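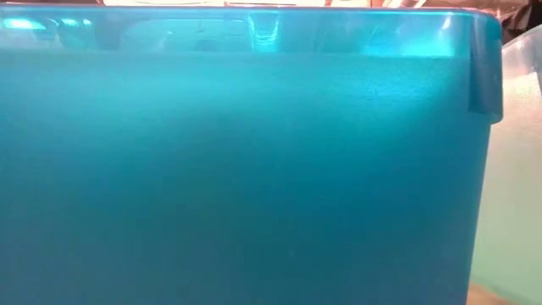 **What is a storage bin for?**

It is for holding things that have a place to go but have not yet gone there.

# Chapter 4: The Bin

Most books on household storage begin with shelves, because shelves photograph well. This one has put shelves off until Chapter 7. A reader who learns the bin first will find the shelf easy, while a reader who learns the shelf first tends to buy 200 small baskets and then ask where to put the baskets.

By a bin we mean any open-topped box of moulded plastic, with or without a lid, that one adult can lift when it is full. The last clause matters. A box that can't be lifted when full is a piece of furniture, and should be chosen, paid for and apologised to as such. The trade sells bins of 65 litres and upwards to people who will fill them with paperbacks. Those people then own furniture.

## 4.1 The parts of a bin

**The rim.** The rim is the thick band that runs round the top. It keeps the mouth of the bin in shape, and a wall without one would bow outwards under a load of shoes. It is also what your fingers will reach for, whatever the maker had in mind.

**The wall.** Walls may be clear, solid or somewhere between. Clear walls show the contents and solid ones hide them. The tinted, half-see-through wall, often in blue or green, lets light in and keeps the details to itself, so that you know the bin is occupied but have to get up to find out by what. It remains very popular.

**The tab.** Many bins have a flat piece at the rim that folds down over the outside of the wall. On one model it is a latch, on another a handle, and you should find out which before you lift. Students who skip this step will meet it again in Chapter 9, under Spills.

**The base.** Look at it in the shop. You will not see it again for years.

## 4.2 The Bellamy house

We shall return throughout this part of the book to the Bellamy house, a three-bedroom terrace in which 152 objects were found to have no fixed home. The list is printed in full in Appendix B. It includes a tent pole, four left gloves and the instructions for a Stanura kettle that had itself left the house some time before.

The family's first plan was to put everything in one bin. Their second was to give each object its own. Both plans are worked through in Section 4.5, the second of them rather briefly.

## Before you read on

Choose one bin in your own home and write down what you believe is in it. Don't lift the lid. Keep the list with your notes — you will need it for Exercise 4.3, and it is more useful if you haven't corrected it.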